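October 9, 2026

Woke up before the alarm with the numbers still in my head, so I made tea and wrote them on the back of the electricity letter. I will copy them here in a proper way, as the letter will certainly be lost.

For the last weeks I have worked on what we call the contact labels. In each recording of the two arms somebody must say at which frame the gripper takes the object and at which frame it lets go. The policy learns from these labels when to slow down. We have always made them from the fixed camera only, as it was the first camera that we had, and the labelling page in Plernar was built for one video. I had a suspicion that the labels are poor for soft objects. Suspicion is cheap, so I asked for permission to measure it.

The method is simple and I am a little proud that it is simple. I chose 15 recordings. Each was labelled by 3 people, first with the fixed camera alone, then with the two wrist cameras alone, then with everything on one page. The order of the recordings was mixed between the rounds, and between two rounds there was a pause of several days, so that people forget. After this I looked only at how far the labellers are from each other. I did not look at who is right. I have no instrument that tells me who is right, and I wrote this sentence in the notes twice, once for the reader and once for myself.

With the fixed camera, the labellers differ on soft objects by almost 16 frames in the middle case. With everything together they differ by 3. I ran it again in the evening with another script because I did not believe it, and it was the same.

For hard objects there is much less to tell. A lid is between the fingers or it is not, and the fixed camera shows this well enough. With cloth and netting it is another matter. The fabric begins to move before it is held, and when it is held, it may hang over the finger and cover the place where you want to look. One labeller marks the first touch, another waits for the fabric to rise, and the third marks the moment when she is sure. I read the written rule again and all of them obey it. The rule says "when the gripper has the object". I wrote this rule myself, last winter, in some hurry, and it is a bad rule.

The wrist cameras alone gave me a surprise. I expected them to be almost as good as everything together, and they are worse than that. When the cloth comes up near the lens it fills the view, and then one sees fabric and a wall and must guess. Two of my labellers wrote "cannot say" in the comment box for the same recording, without speaking to each other. I was pleased to see that. In the old form there was no place to write "cannot say", and people simply put a number.

Morning at work. The Hindix machine was busy with somebody's training run until lunch, so I could not start mine. I used the time to draw the new rule. Now it has two labels in place of one: first touch, and hold. Hold means that both fingers are on the object and the object follows the gripper. I tried to find a case that breaks the definition and found one in ten minutes. When both arms lift the same thing, it follows both grippers, even if one is only supporting it from below. I have written "hold (shared)" with a question mark. It is ugly. I do not see how to avoid it.

At eleven there was a call with the people at Koster. They want to know if the result changes the success rate of the policy. I had to say that I do not know yet. I could feel that they were disappointed, and I started to talk too fast and mixed my tenses. Better labels do not have to give a better policy. It is possible that the network takes the average of all our bad numbers and lives with it happily. I would like to know this too, and I would like to know it before November, when the report must be sent. After the call I wrote down what I should have said, in four clean sentences, and felt foolish, because the call was over.

Lunch: the lentil soup, too salt again. Walked to the canal and back. My left shoe lets in water at the front.

In the afternoon I made the second page of the report, the one with the views. I had planned a diagram, but a reader who has never labelled anything does not feel the problem from a diagram. I went through the session with the white baskets and the plant and took frames from there. It took much longer than it should, as I kept stopping to read my own frames with the new rule in my hand. For one of them I gave "touch" and then after the coffee I gave "hold". So I am also a noisy labeller. I put this in the report under limitations, in plain words.

One more thing to remember for the method section: the labellers must not see the joint positions. In the first trial the page showed a small curve of gripper opening under the video, and everybody followed the curve and not the picture. The agreement was beautiful and had no meaning. I removed the curve and did not count that trial. Perhaps we should use the curve in the real work, later, but then it is another experiment and it must be said openly.

Also: the three videos must run from one clock. At the beginning one wrist stream was behind the others and I did not notice it for two days. I noticed it only when a gripper closed in one window and was still open in the next. Now there is a check at the loading, and it refuses the recording if the clocks do not agree. I should have done this first. I write it here so that I will be ashamed when I read it next year.

Sent the page to Maeve Egan at five, then remembered that I had not changed the file name and sent it again with an apology. Train to Ikard was late and full. I stood beside the door and thought about "shared" the whole way.

I paste the views from the page also here, under each other, as they will be in the report.

Wrist camera. Much fabric, and only a part of the finger. 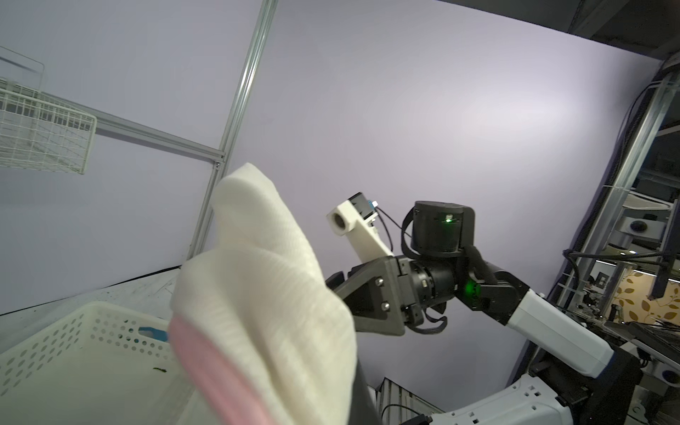
Fixed camera, with the round lid.

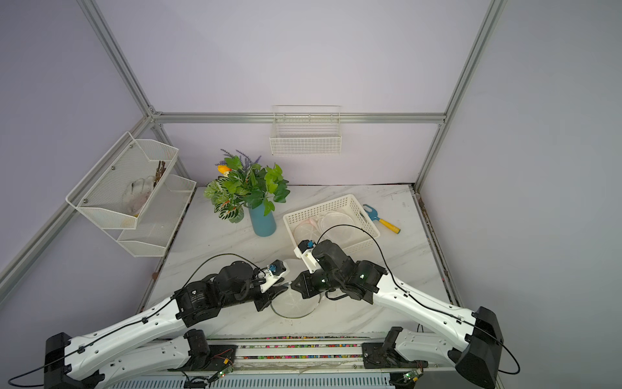 Wrist camera, both fingers on the thing with the pink edge.
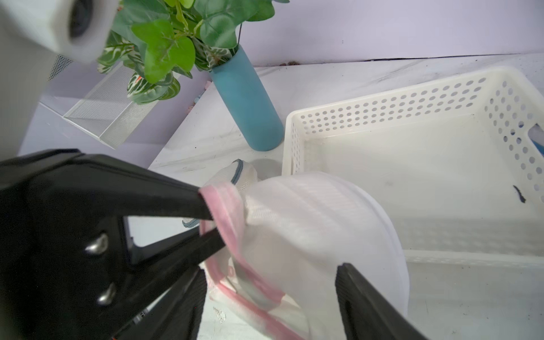 Maeve answered when I was already washing the dishes. She accepts the two labels but she does not like "hold (shared)", and she asks why the labeller should decide it at all, when each arm could have its own touch and its own hold, and the sharing could be computed afterwards from the overlap. She also wants the number for the wrist cameras alone moved up to the first page, "even if it spoils your story", and she says that 15 recordings are enough to change a rule but not enough to promise anything to Koster.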